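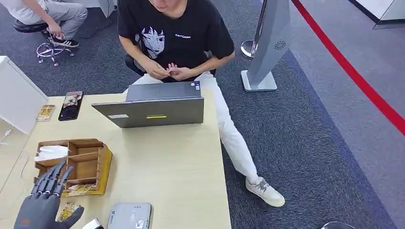 Seated work at a desk with an open laptop.

Filed under: Workplace Guidance > Desks and Seating
2 comments

How to Request a Workstation Adjustment

Updated Sat 27 July

Staff and visiting members at the Florkdale and Horon offices may ask for changes to a desk, chair or screen at any time of year. Requests are handled through the Prututis portal. Most take nearly two weeks from submission to completion.

Before You Apply

Try the basic adjustments first. Set the seat height so that both feet rest flat on the floor and the forearms are level with the desk surface. Laptop users who work at a desk for most of the day should raise the screen to eye level and use a separate keyboard and mouse.

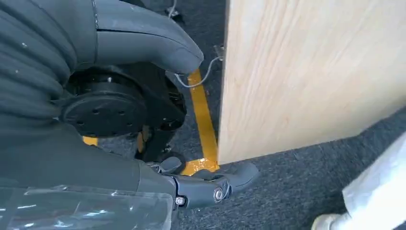

If discomfort continues after a few days, make a short note of when it occurs and which tasks are involved. The assessor will ask for these details, and they may be entered directly on the form.

Submitting the Request

1. Sign in to Prututis and select Form 551, Workstation Adjustment.

2. Enter your building, floor and desk number. Members without an assigned desk should enter the area they use most often.

3. Describe the change requested. Measurements of the desk height and the available floor space are helpful but not required.
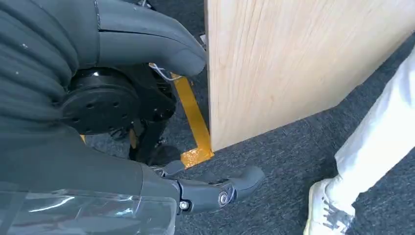
4. Name the person who approves purchases for your unit. Requests for a replacement chair cannot proceed without this approval.

5. Submit the form and keep the confirmation number.

An assessor will then propose a time to visit. Appointments at the Huenchumán annex are offered in the mornings only. Requests received in October may take longer, as the annual furniture inventory is carried out during that month.

Existing furniture must remain in place until the assessor has completed the visit.

We use cookies to improve your experience on this site. Accept | Manage preferences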